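À propos de Fluria

Fluria est un petit atelier d'essais installé à Tostville. Nous comparons des préhenseurs, des bras, des caméras et des contrôleurs pour des gens qui hésitent entre deux devis, puis nous leur rendons un rapport de 6 pages. Les fabricants trouvent parfois que c'est trop. Leurs clients vont en général droit au tableau des pannes.

Nous ne vendons pas de matériel et nous ne touchons pas de commission - notre mobilier de bureau peut en témoigner. Chaque préhenseur passe par le même programme : environ 1000 cycles de prise, puis les tâches d'atelier, celles où les brochures deviennent soudain très discrètes.
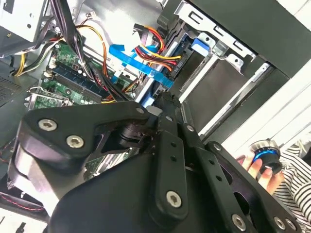
Le démontage d'ordinateurs de bureau est notre épreuve préférée, et la moins aimée des commerciaux. Saisir un cube sur une table bien dégagée, tout le monde sait faire. Glisser des doigts noirs et massifs dans un boîtier couché sur le flanc, entre une barrette mémoire verte, un câble SATA bleu vif et des fils jaunes et orange qui passent au-dessus de la carte mère, c'est une autre conversation. Nous notons l'accès, la tenue de la prise et les dégâts, dans une colonne à part.

Le banc Sikel, monté en janvier, permet d'essayer deux préhenseurs sur le même bras sans refaire tout le câblage. Le logiciel de relevé s'appelle Niazi. Il est laid, il est fiable, et nous avons cessé de nous excuser pour ses menus.

Vous pouvez assister aux essais de votre matériel, à partir de 9 heures. Prévoyez une pièce de rechange pour chaque doigt et, si vous représentez le fabricant, un peu de philosophie. Le café est offert. Il n'a pas été évalué.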